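Prasau Glassware Handling Kit

Bench kit for labs that want a robot arm to pick up and set down ordinary measuring glassware. Supplied by Lerko as hardware, software and one day of remote setup.

The hand closes from both sides, so a narrow tube can be held upright. A wrist camera and a fixed bench camera give the operator two views of the same glass. 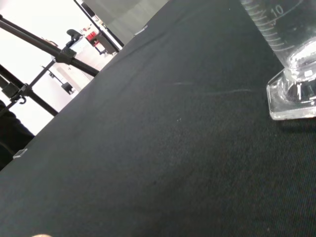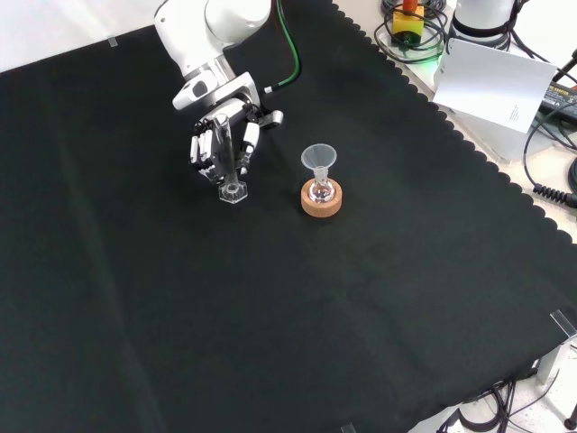 Graduated cylinder on black cloth, from the wrist and from the bench.

Magdalini Fragkou writes that the clear glass setting took her longest to get right, and that her lab now puts dark cloth under everything it runs. She would have liked the cloth to be part of the kit. She also asks for a longer cable.

Cloth is now listed under accessories. The cable stays at 2 meters for the time being.

In the kit
Multi-fingered hand with wrist adapter
Wrist camera and bracket
Fixed camera
Control software, 5 seats

Limits
Maximum held weight: 300 grams, glass and contents together
Not for use with open flames or heated glass
Arm not included

Warranty is 5 years on the hand and 2 on the cameras. Finger pads are wear parts and are sold separately.

For quotes and lead times, write to Laurier Petrenko at Lerko sales.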